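Use of home as office (tax relief)

Use of home as office is the name commonly given to the tax relief that a self-employed person may claim for running a business from the place where they live. It is worked out as part of the yearly tax return and reduces the profit on which income tax is charged. The relief is separate from the rules for employees who work at home, and different rules again apply to company directors.

Background

A person who trades on their own account may deduct costs that arise from the trade. Household bills are a difficulty, as the same bill covers both private life and work. The usual answer is to split the bill on a fair basis and claim only the business part. There is no need for the work to be done in a separate study. A living room or bedroom used for paperwork in the evening can count for the hours when it is used in that way. 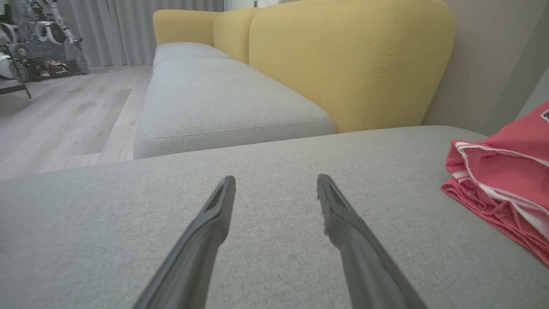 Light grey sofa seating with a woven cover.

Methods of claiming

Two methods are in general use. Under the flat rate method, the trader claims a fixed monthly sum that depends on the number of hours worked at home. Very short hours do not qualify. The flat rate covers heat, light and power but leaves out telephone and internet costs, which are claimed separately.

Under the actual cost method, the trader adds up the running costs of the home and takes a share based on rooms and time. Costs that may be included are rent, mortgage interest (though not repayments of the loan itself), council tax, insurance, heating and lighting. Kitchens and bathrooms are normally left out of the room count.

A worked case appears in the Turgate guide for sole traders. A bookkeeper has yearly household costs of £1,322 that can be shared, and uses one of four rooms for work all the time. The claim is a quarter of the total, or £330.50. If the room is also used by the family, the figure must be cut down again to match.

Small traders

Many claims are made by people who sell goods online - second-hand clothing is a common line - and who store, sort and pack their stock at home. Space taken up by stock can be counted in the same way as space used for office work. The cost of the stock itself is dealt with elsewhere in the accounts. 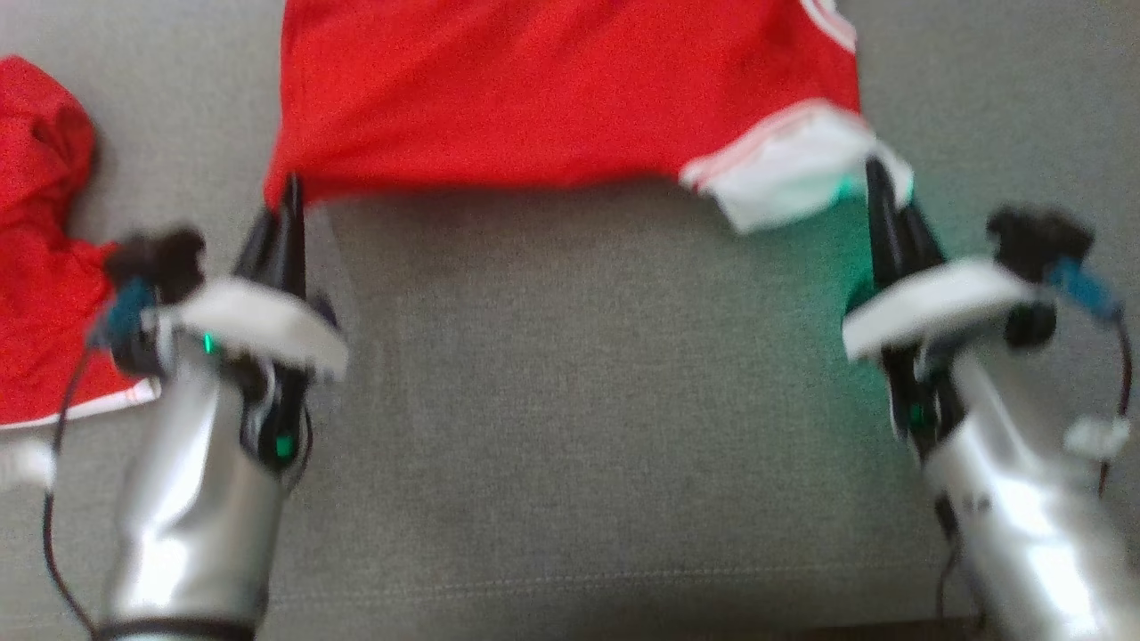 Red garment with white trim on a grey fabric surface.

Effect on capital gains tax

A home is normally free of capital gains tax when it is sold. Part of this relief can be lost if a room has been used only for business. For this reason advisers often suggest that some private use of the room is kept up. Occasional or mixed use does not usually affect the position.

Records

Bills should be kept together with a note of how the split was reached. Software such as Zistent and Rurnico can store copies of bills, but the trader remains responsible for the figures.

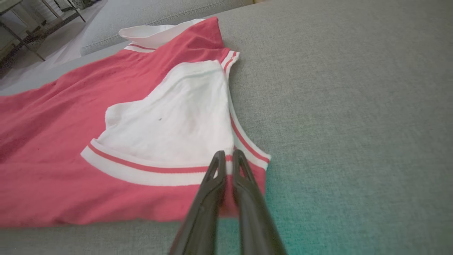 Ayanda Makhubela has argued that the flat rate is too low to be of much use, and that most traders with a high rent would do better to spend an hour with their bills and claim the actual cost.

See also

Allowable expenses
Self assessment
Trading allowance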